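Our visit to the Rerkley packing shed, Fri 18 December

I had been promising myself a trip out to Rerkley ever since my cousin started on the tomato line there, and the end-of-year open day finally gave me the excuse. There were 30 of us on the bus, mostly growers and their families, and somebody had brought shortbread (thank you, whoever you were, it got us through the long wait at the gate!).

Minoru Hamada, who runs the day shift, took our group through. The shed put in its Skonell sorting line last winter, and he was very open about how nervous people had been beforehand. Of the 13 people who used to stand at the old grading belt, 8 are still on tomatoes and the others moved over to dispatch or the seedling house, most of them by choice, he told us, though one or two took some persuading.
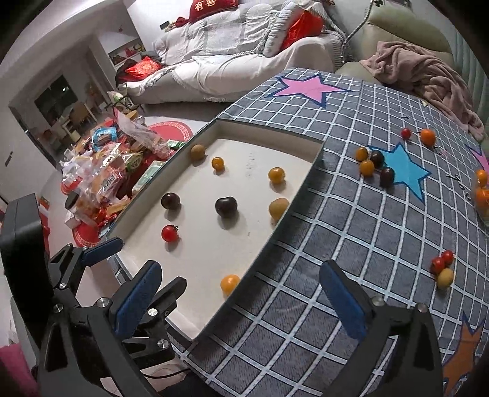 Mixed cherry tomatoes are the job everyone at the shed still argues about, and I could have listened to them argue all afternoon. A plain red punnet is easy enough for the Skonell line. The heirloom mix is another matter, because the customer wants a good spread of colour in every pack and the fruit is small and round and rolls wherever it pleases. Think of a shallow white tray with orange, red, tan and a nearly black purple all in together, and more of them out on the cloth beside it, and you have a fair idea of the trouble. Which tan one is meant to be tan, and which is simply not ripe? My cousin can tell at a glance, and it's her sort of eye the shed now pays a little extra for.

What has changed most for her is her shoulders. She used to reach across the belt all day, and now she sits for a good part of the shift and looks after whatever the line sets aside. She does miss the chatter, mind you. The new stations are further apart and you have to raise your voice, so the crew have moved their gossip to morning tea, which has grown noticeably longer.

We finished up with soup in the lunchroom and the bus left a bit late. If you'd like to come along next time, put your name on the sheet at the hall.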